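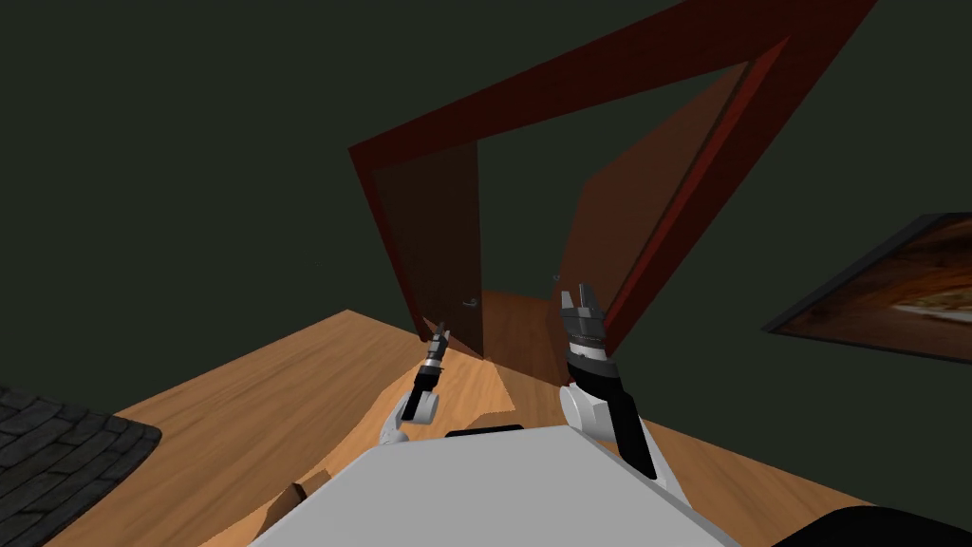 TRASTIMARD, 22 April 2018 – Usmani Paint is bringing back dark interior colors with Cenwood, a new line of wall and trim paints for older homes. On sale in August. Deep greens, oxblood reds, browns, one black. The pairing the company expects most people to ask for is a dark green wall with a thick dark red door frame and a silver lever handle on a dark brown door, a look that has been out of fashion for years while everything went gray and white.

"People are tired of gray," said Severino Villalobos, head of color at Usmani. "We had customers bringing in chips of old paint they scraped off behind a radiator and asking can you match this. After enough of those you make the line."

Cenwood comes in two finishes, a flat for walls and a satin for trim and doors. Same colors in both. The wall paint is made to cover in two coats over primer, including over white, and the satin can be brushed or rolled. Quart and gallon cans. Sample pots too, small enough to try a color on one wall and live with it for a week or so before buying more.
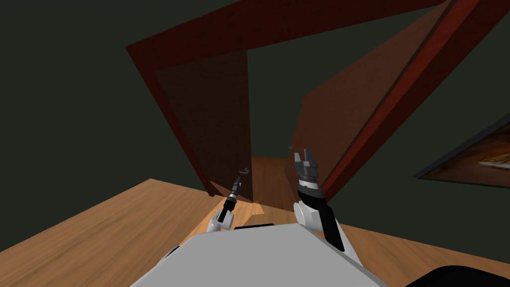 Most of the reds and browns started with house paint found in Trastimard's older neighborhoods, where a lot of the trim was painted dark to hide coal dust and then painted over again and again. Usmani's color team collected 994 chips from homeowners, landlords and two closed schools. Many were duplicates or to badly faded to use. The rest were sorted by hand at the company's lab on Vakex Street, and the final colors were mixed there over last winter.

Villalobos said the greens took longest. "Green moves. You put it up in the morning and it's one thing, at night under a lamp it's another. We threw out a lot of greens."

Names on the cans are plain on purpose. Green No. 2, Door Red, Stair Brown and so on. No seasonal names, no food names. A color card showing all of them, painted chips and not printed ones, will be at store counters and can be ordered by mail.

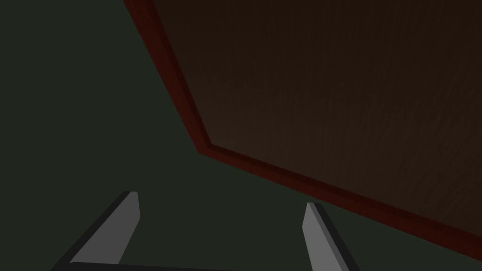
Dark brown wood-grain surface with dark red trim.

For renters and first-time painters, Usmani will hold free Saturday classes at the Vakex Street store through the summer. Topics inlcude sanding old trim, priming dark over light, cutting in at a door frame, and getting drips off a hardwood floor. Bring old clothes. Brushes and boards provided. Sign-up is at the counter or by phone, space is limited.
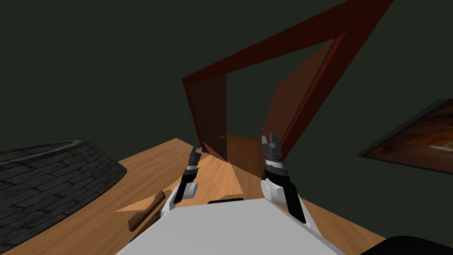 The first run will be 2000 gallons, with more to follow if stores reorder. Retailers in the Trastimard area get the line first. Other regions after that, dates to come.

Homes built before 1978 may have lead paint under newer coats. Usmani asks anyone sanding or scraping in an older home to test first – kits are sold at most hardware stores – and to hire a certified contractor if the test is positive.

About Usmani Paint
Usmani Paint makes interior and exterior paints, stains and primers for homes. Family owned. Plant, lab and main store are in Trastimard.

Media contact
Severino Villalobos, Usmani Paint, 1484 Vakex Street, Trastimard
Color cards and sample pots available to press on request.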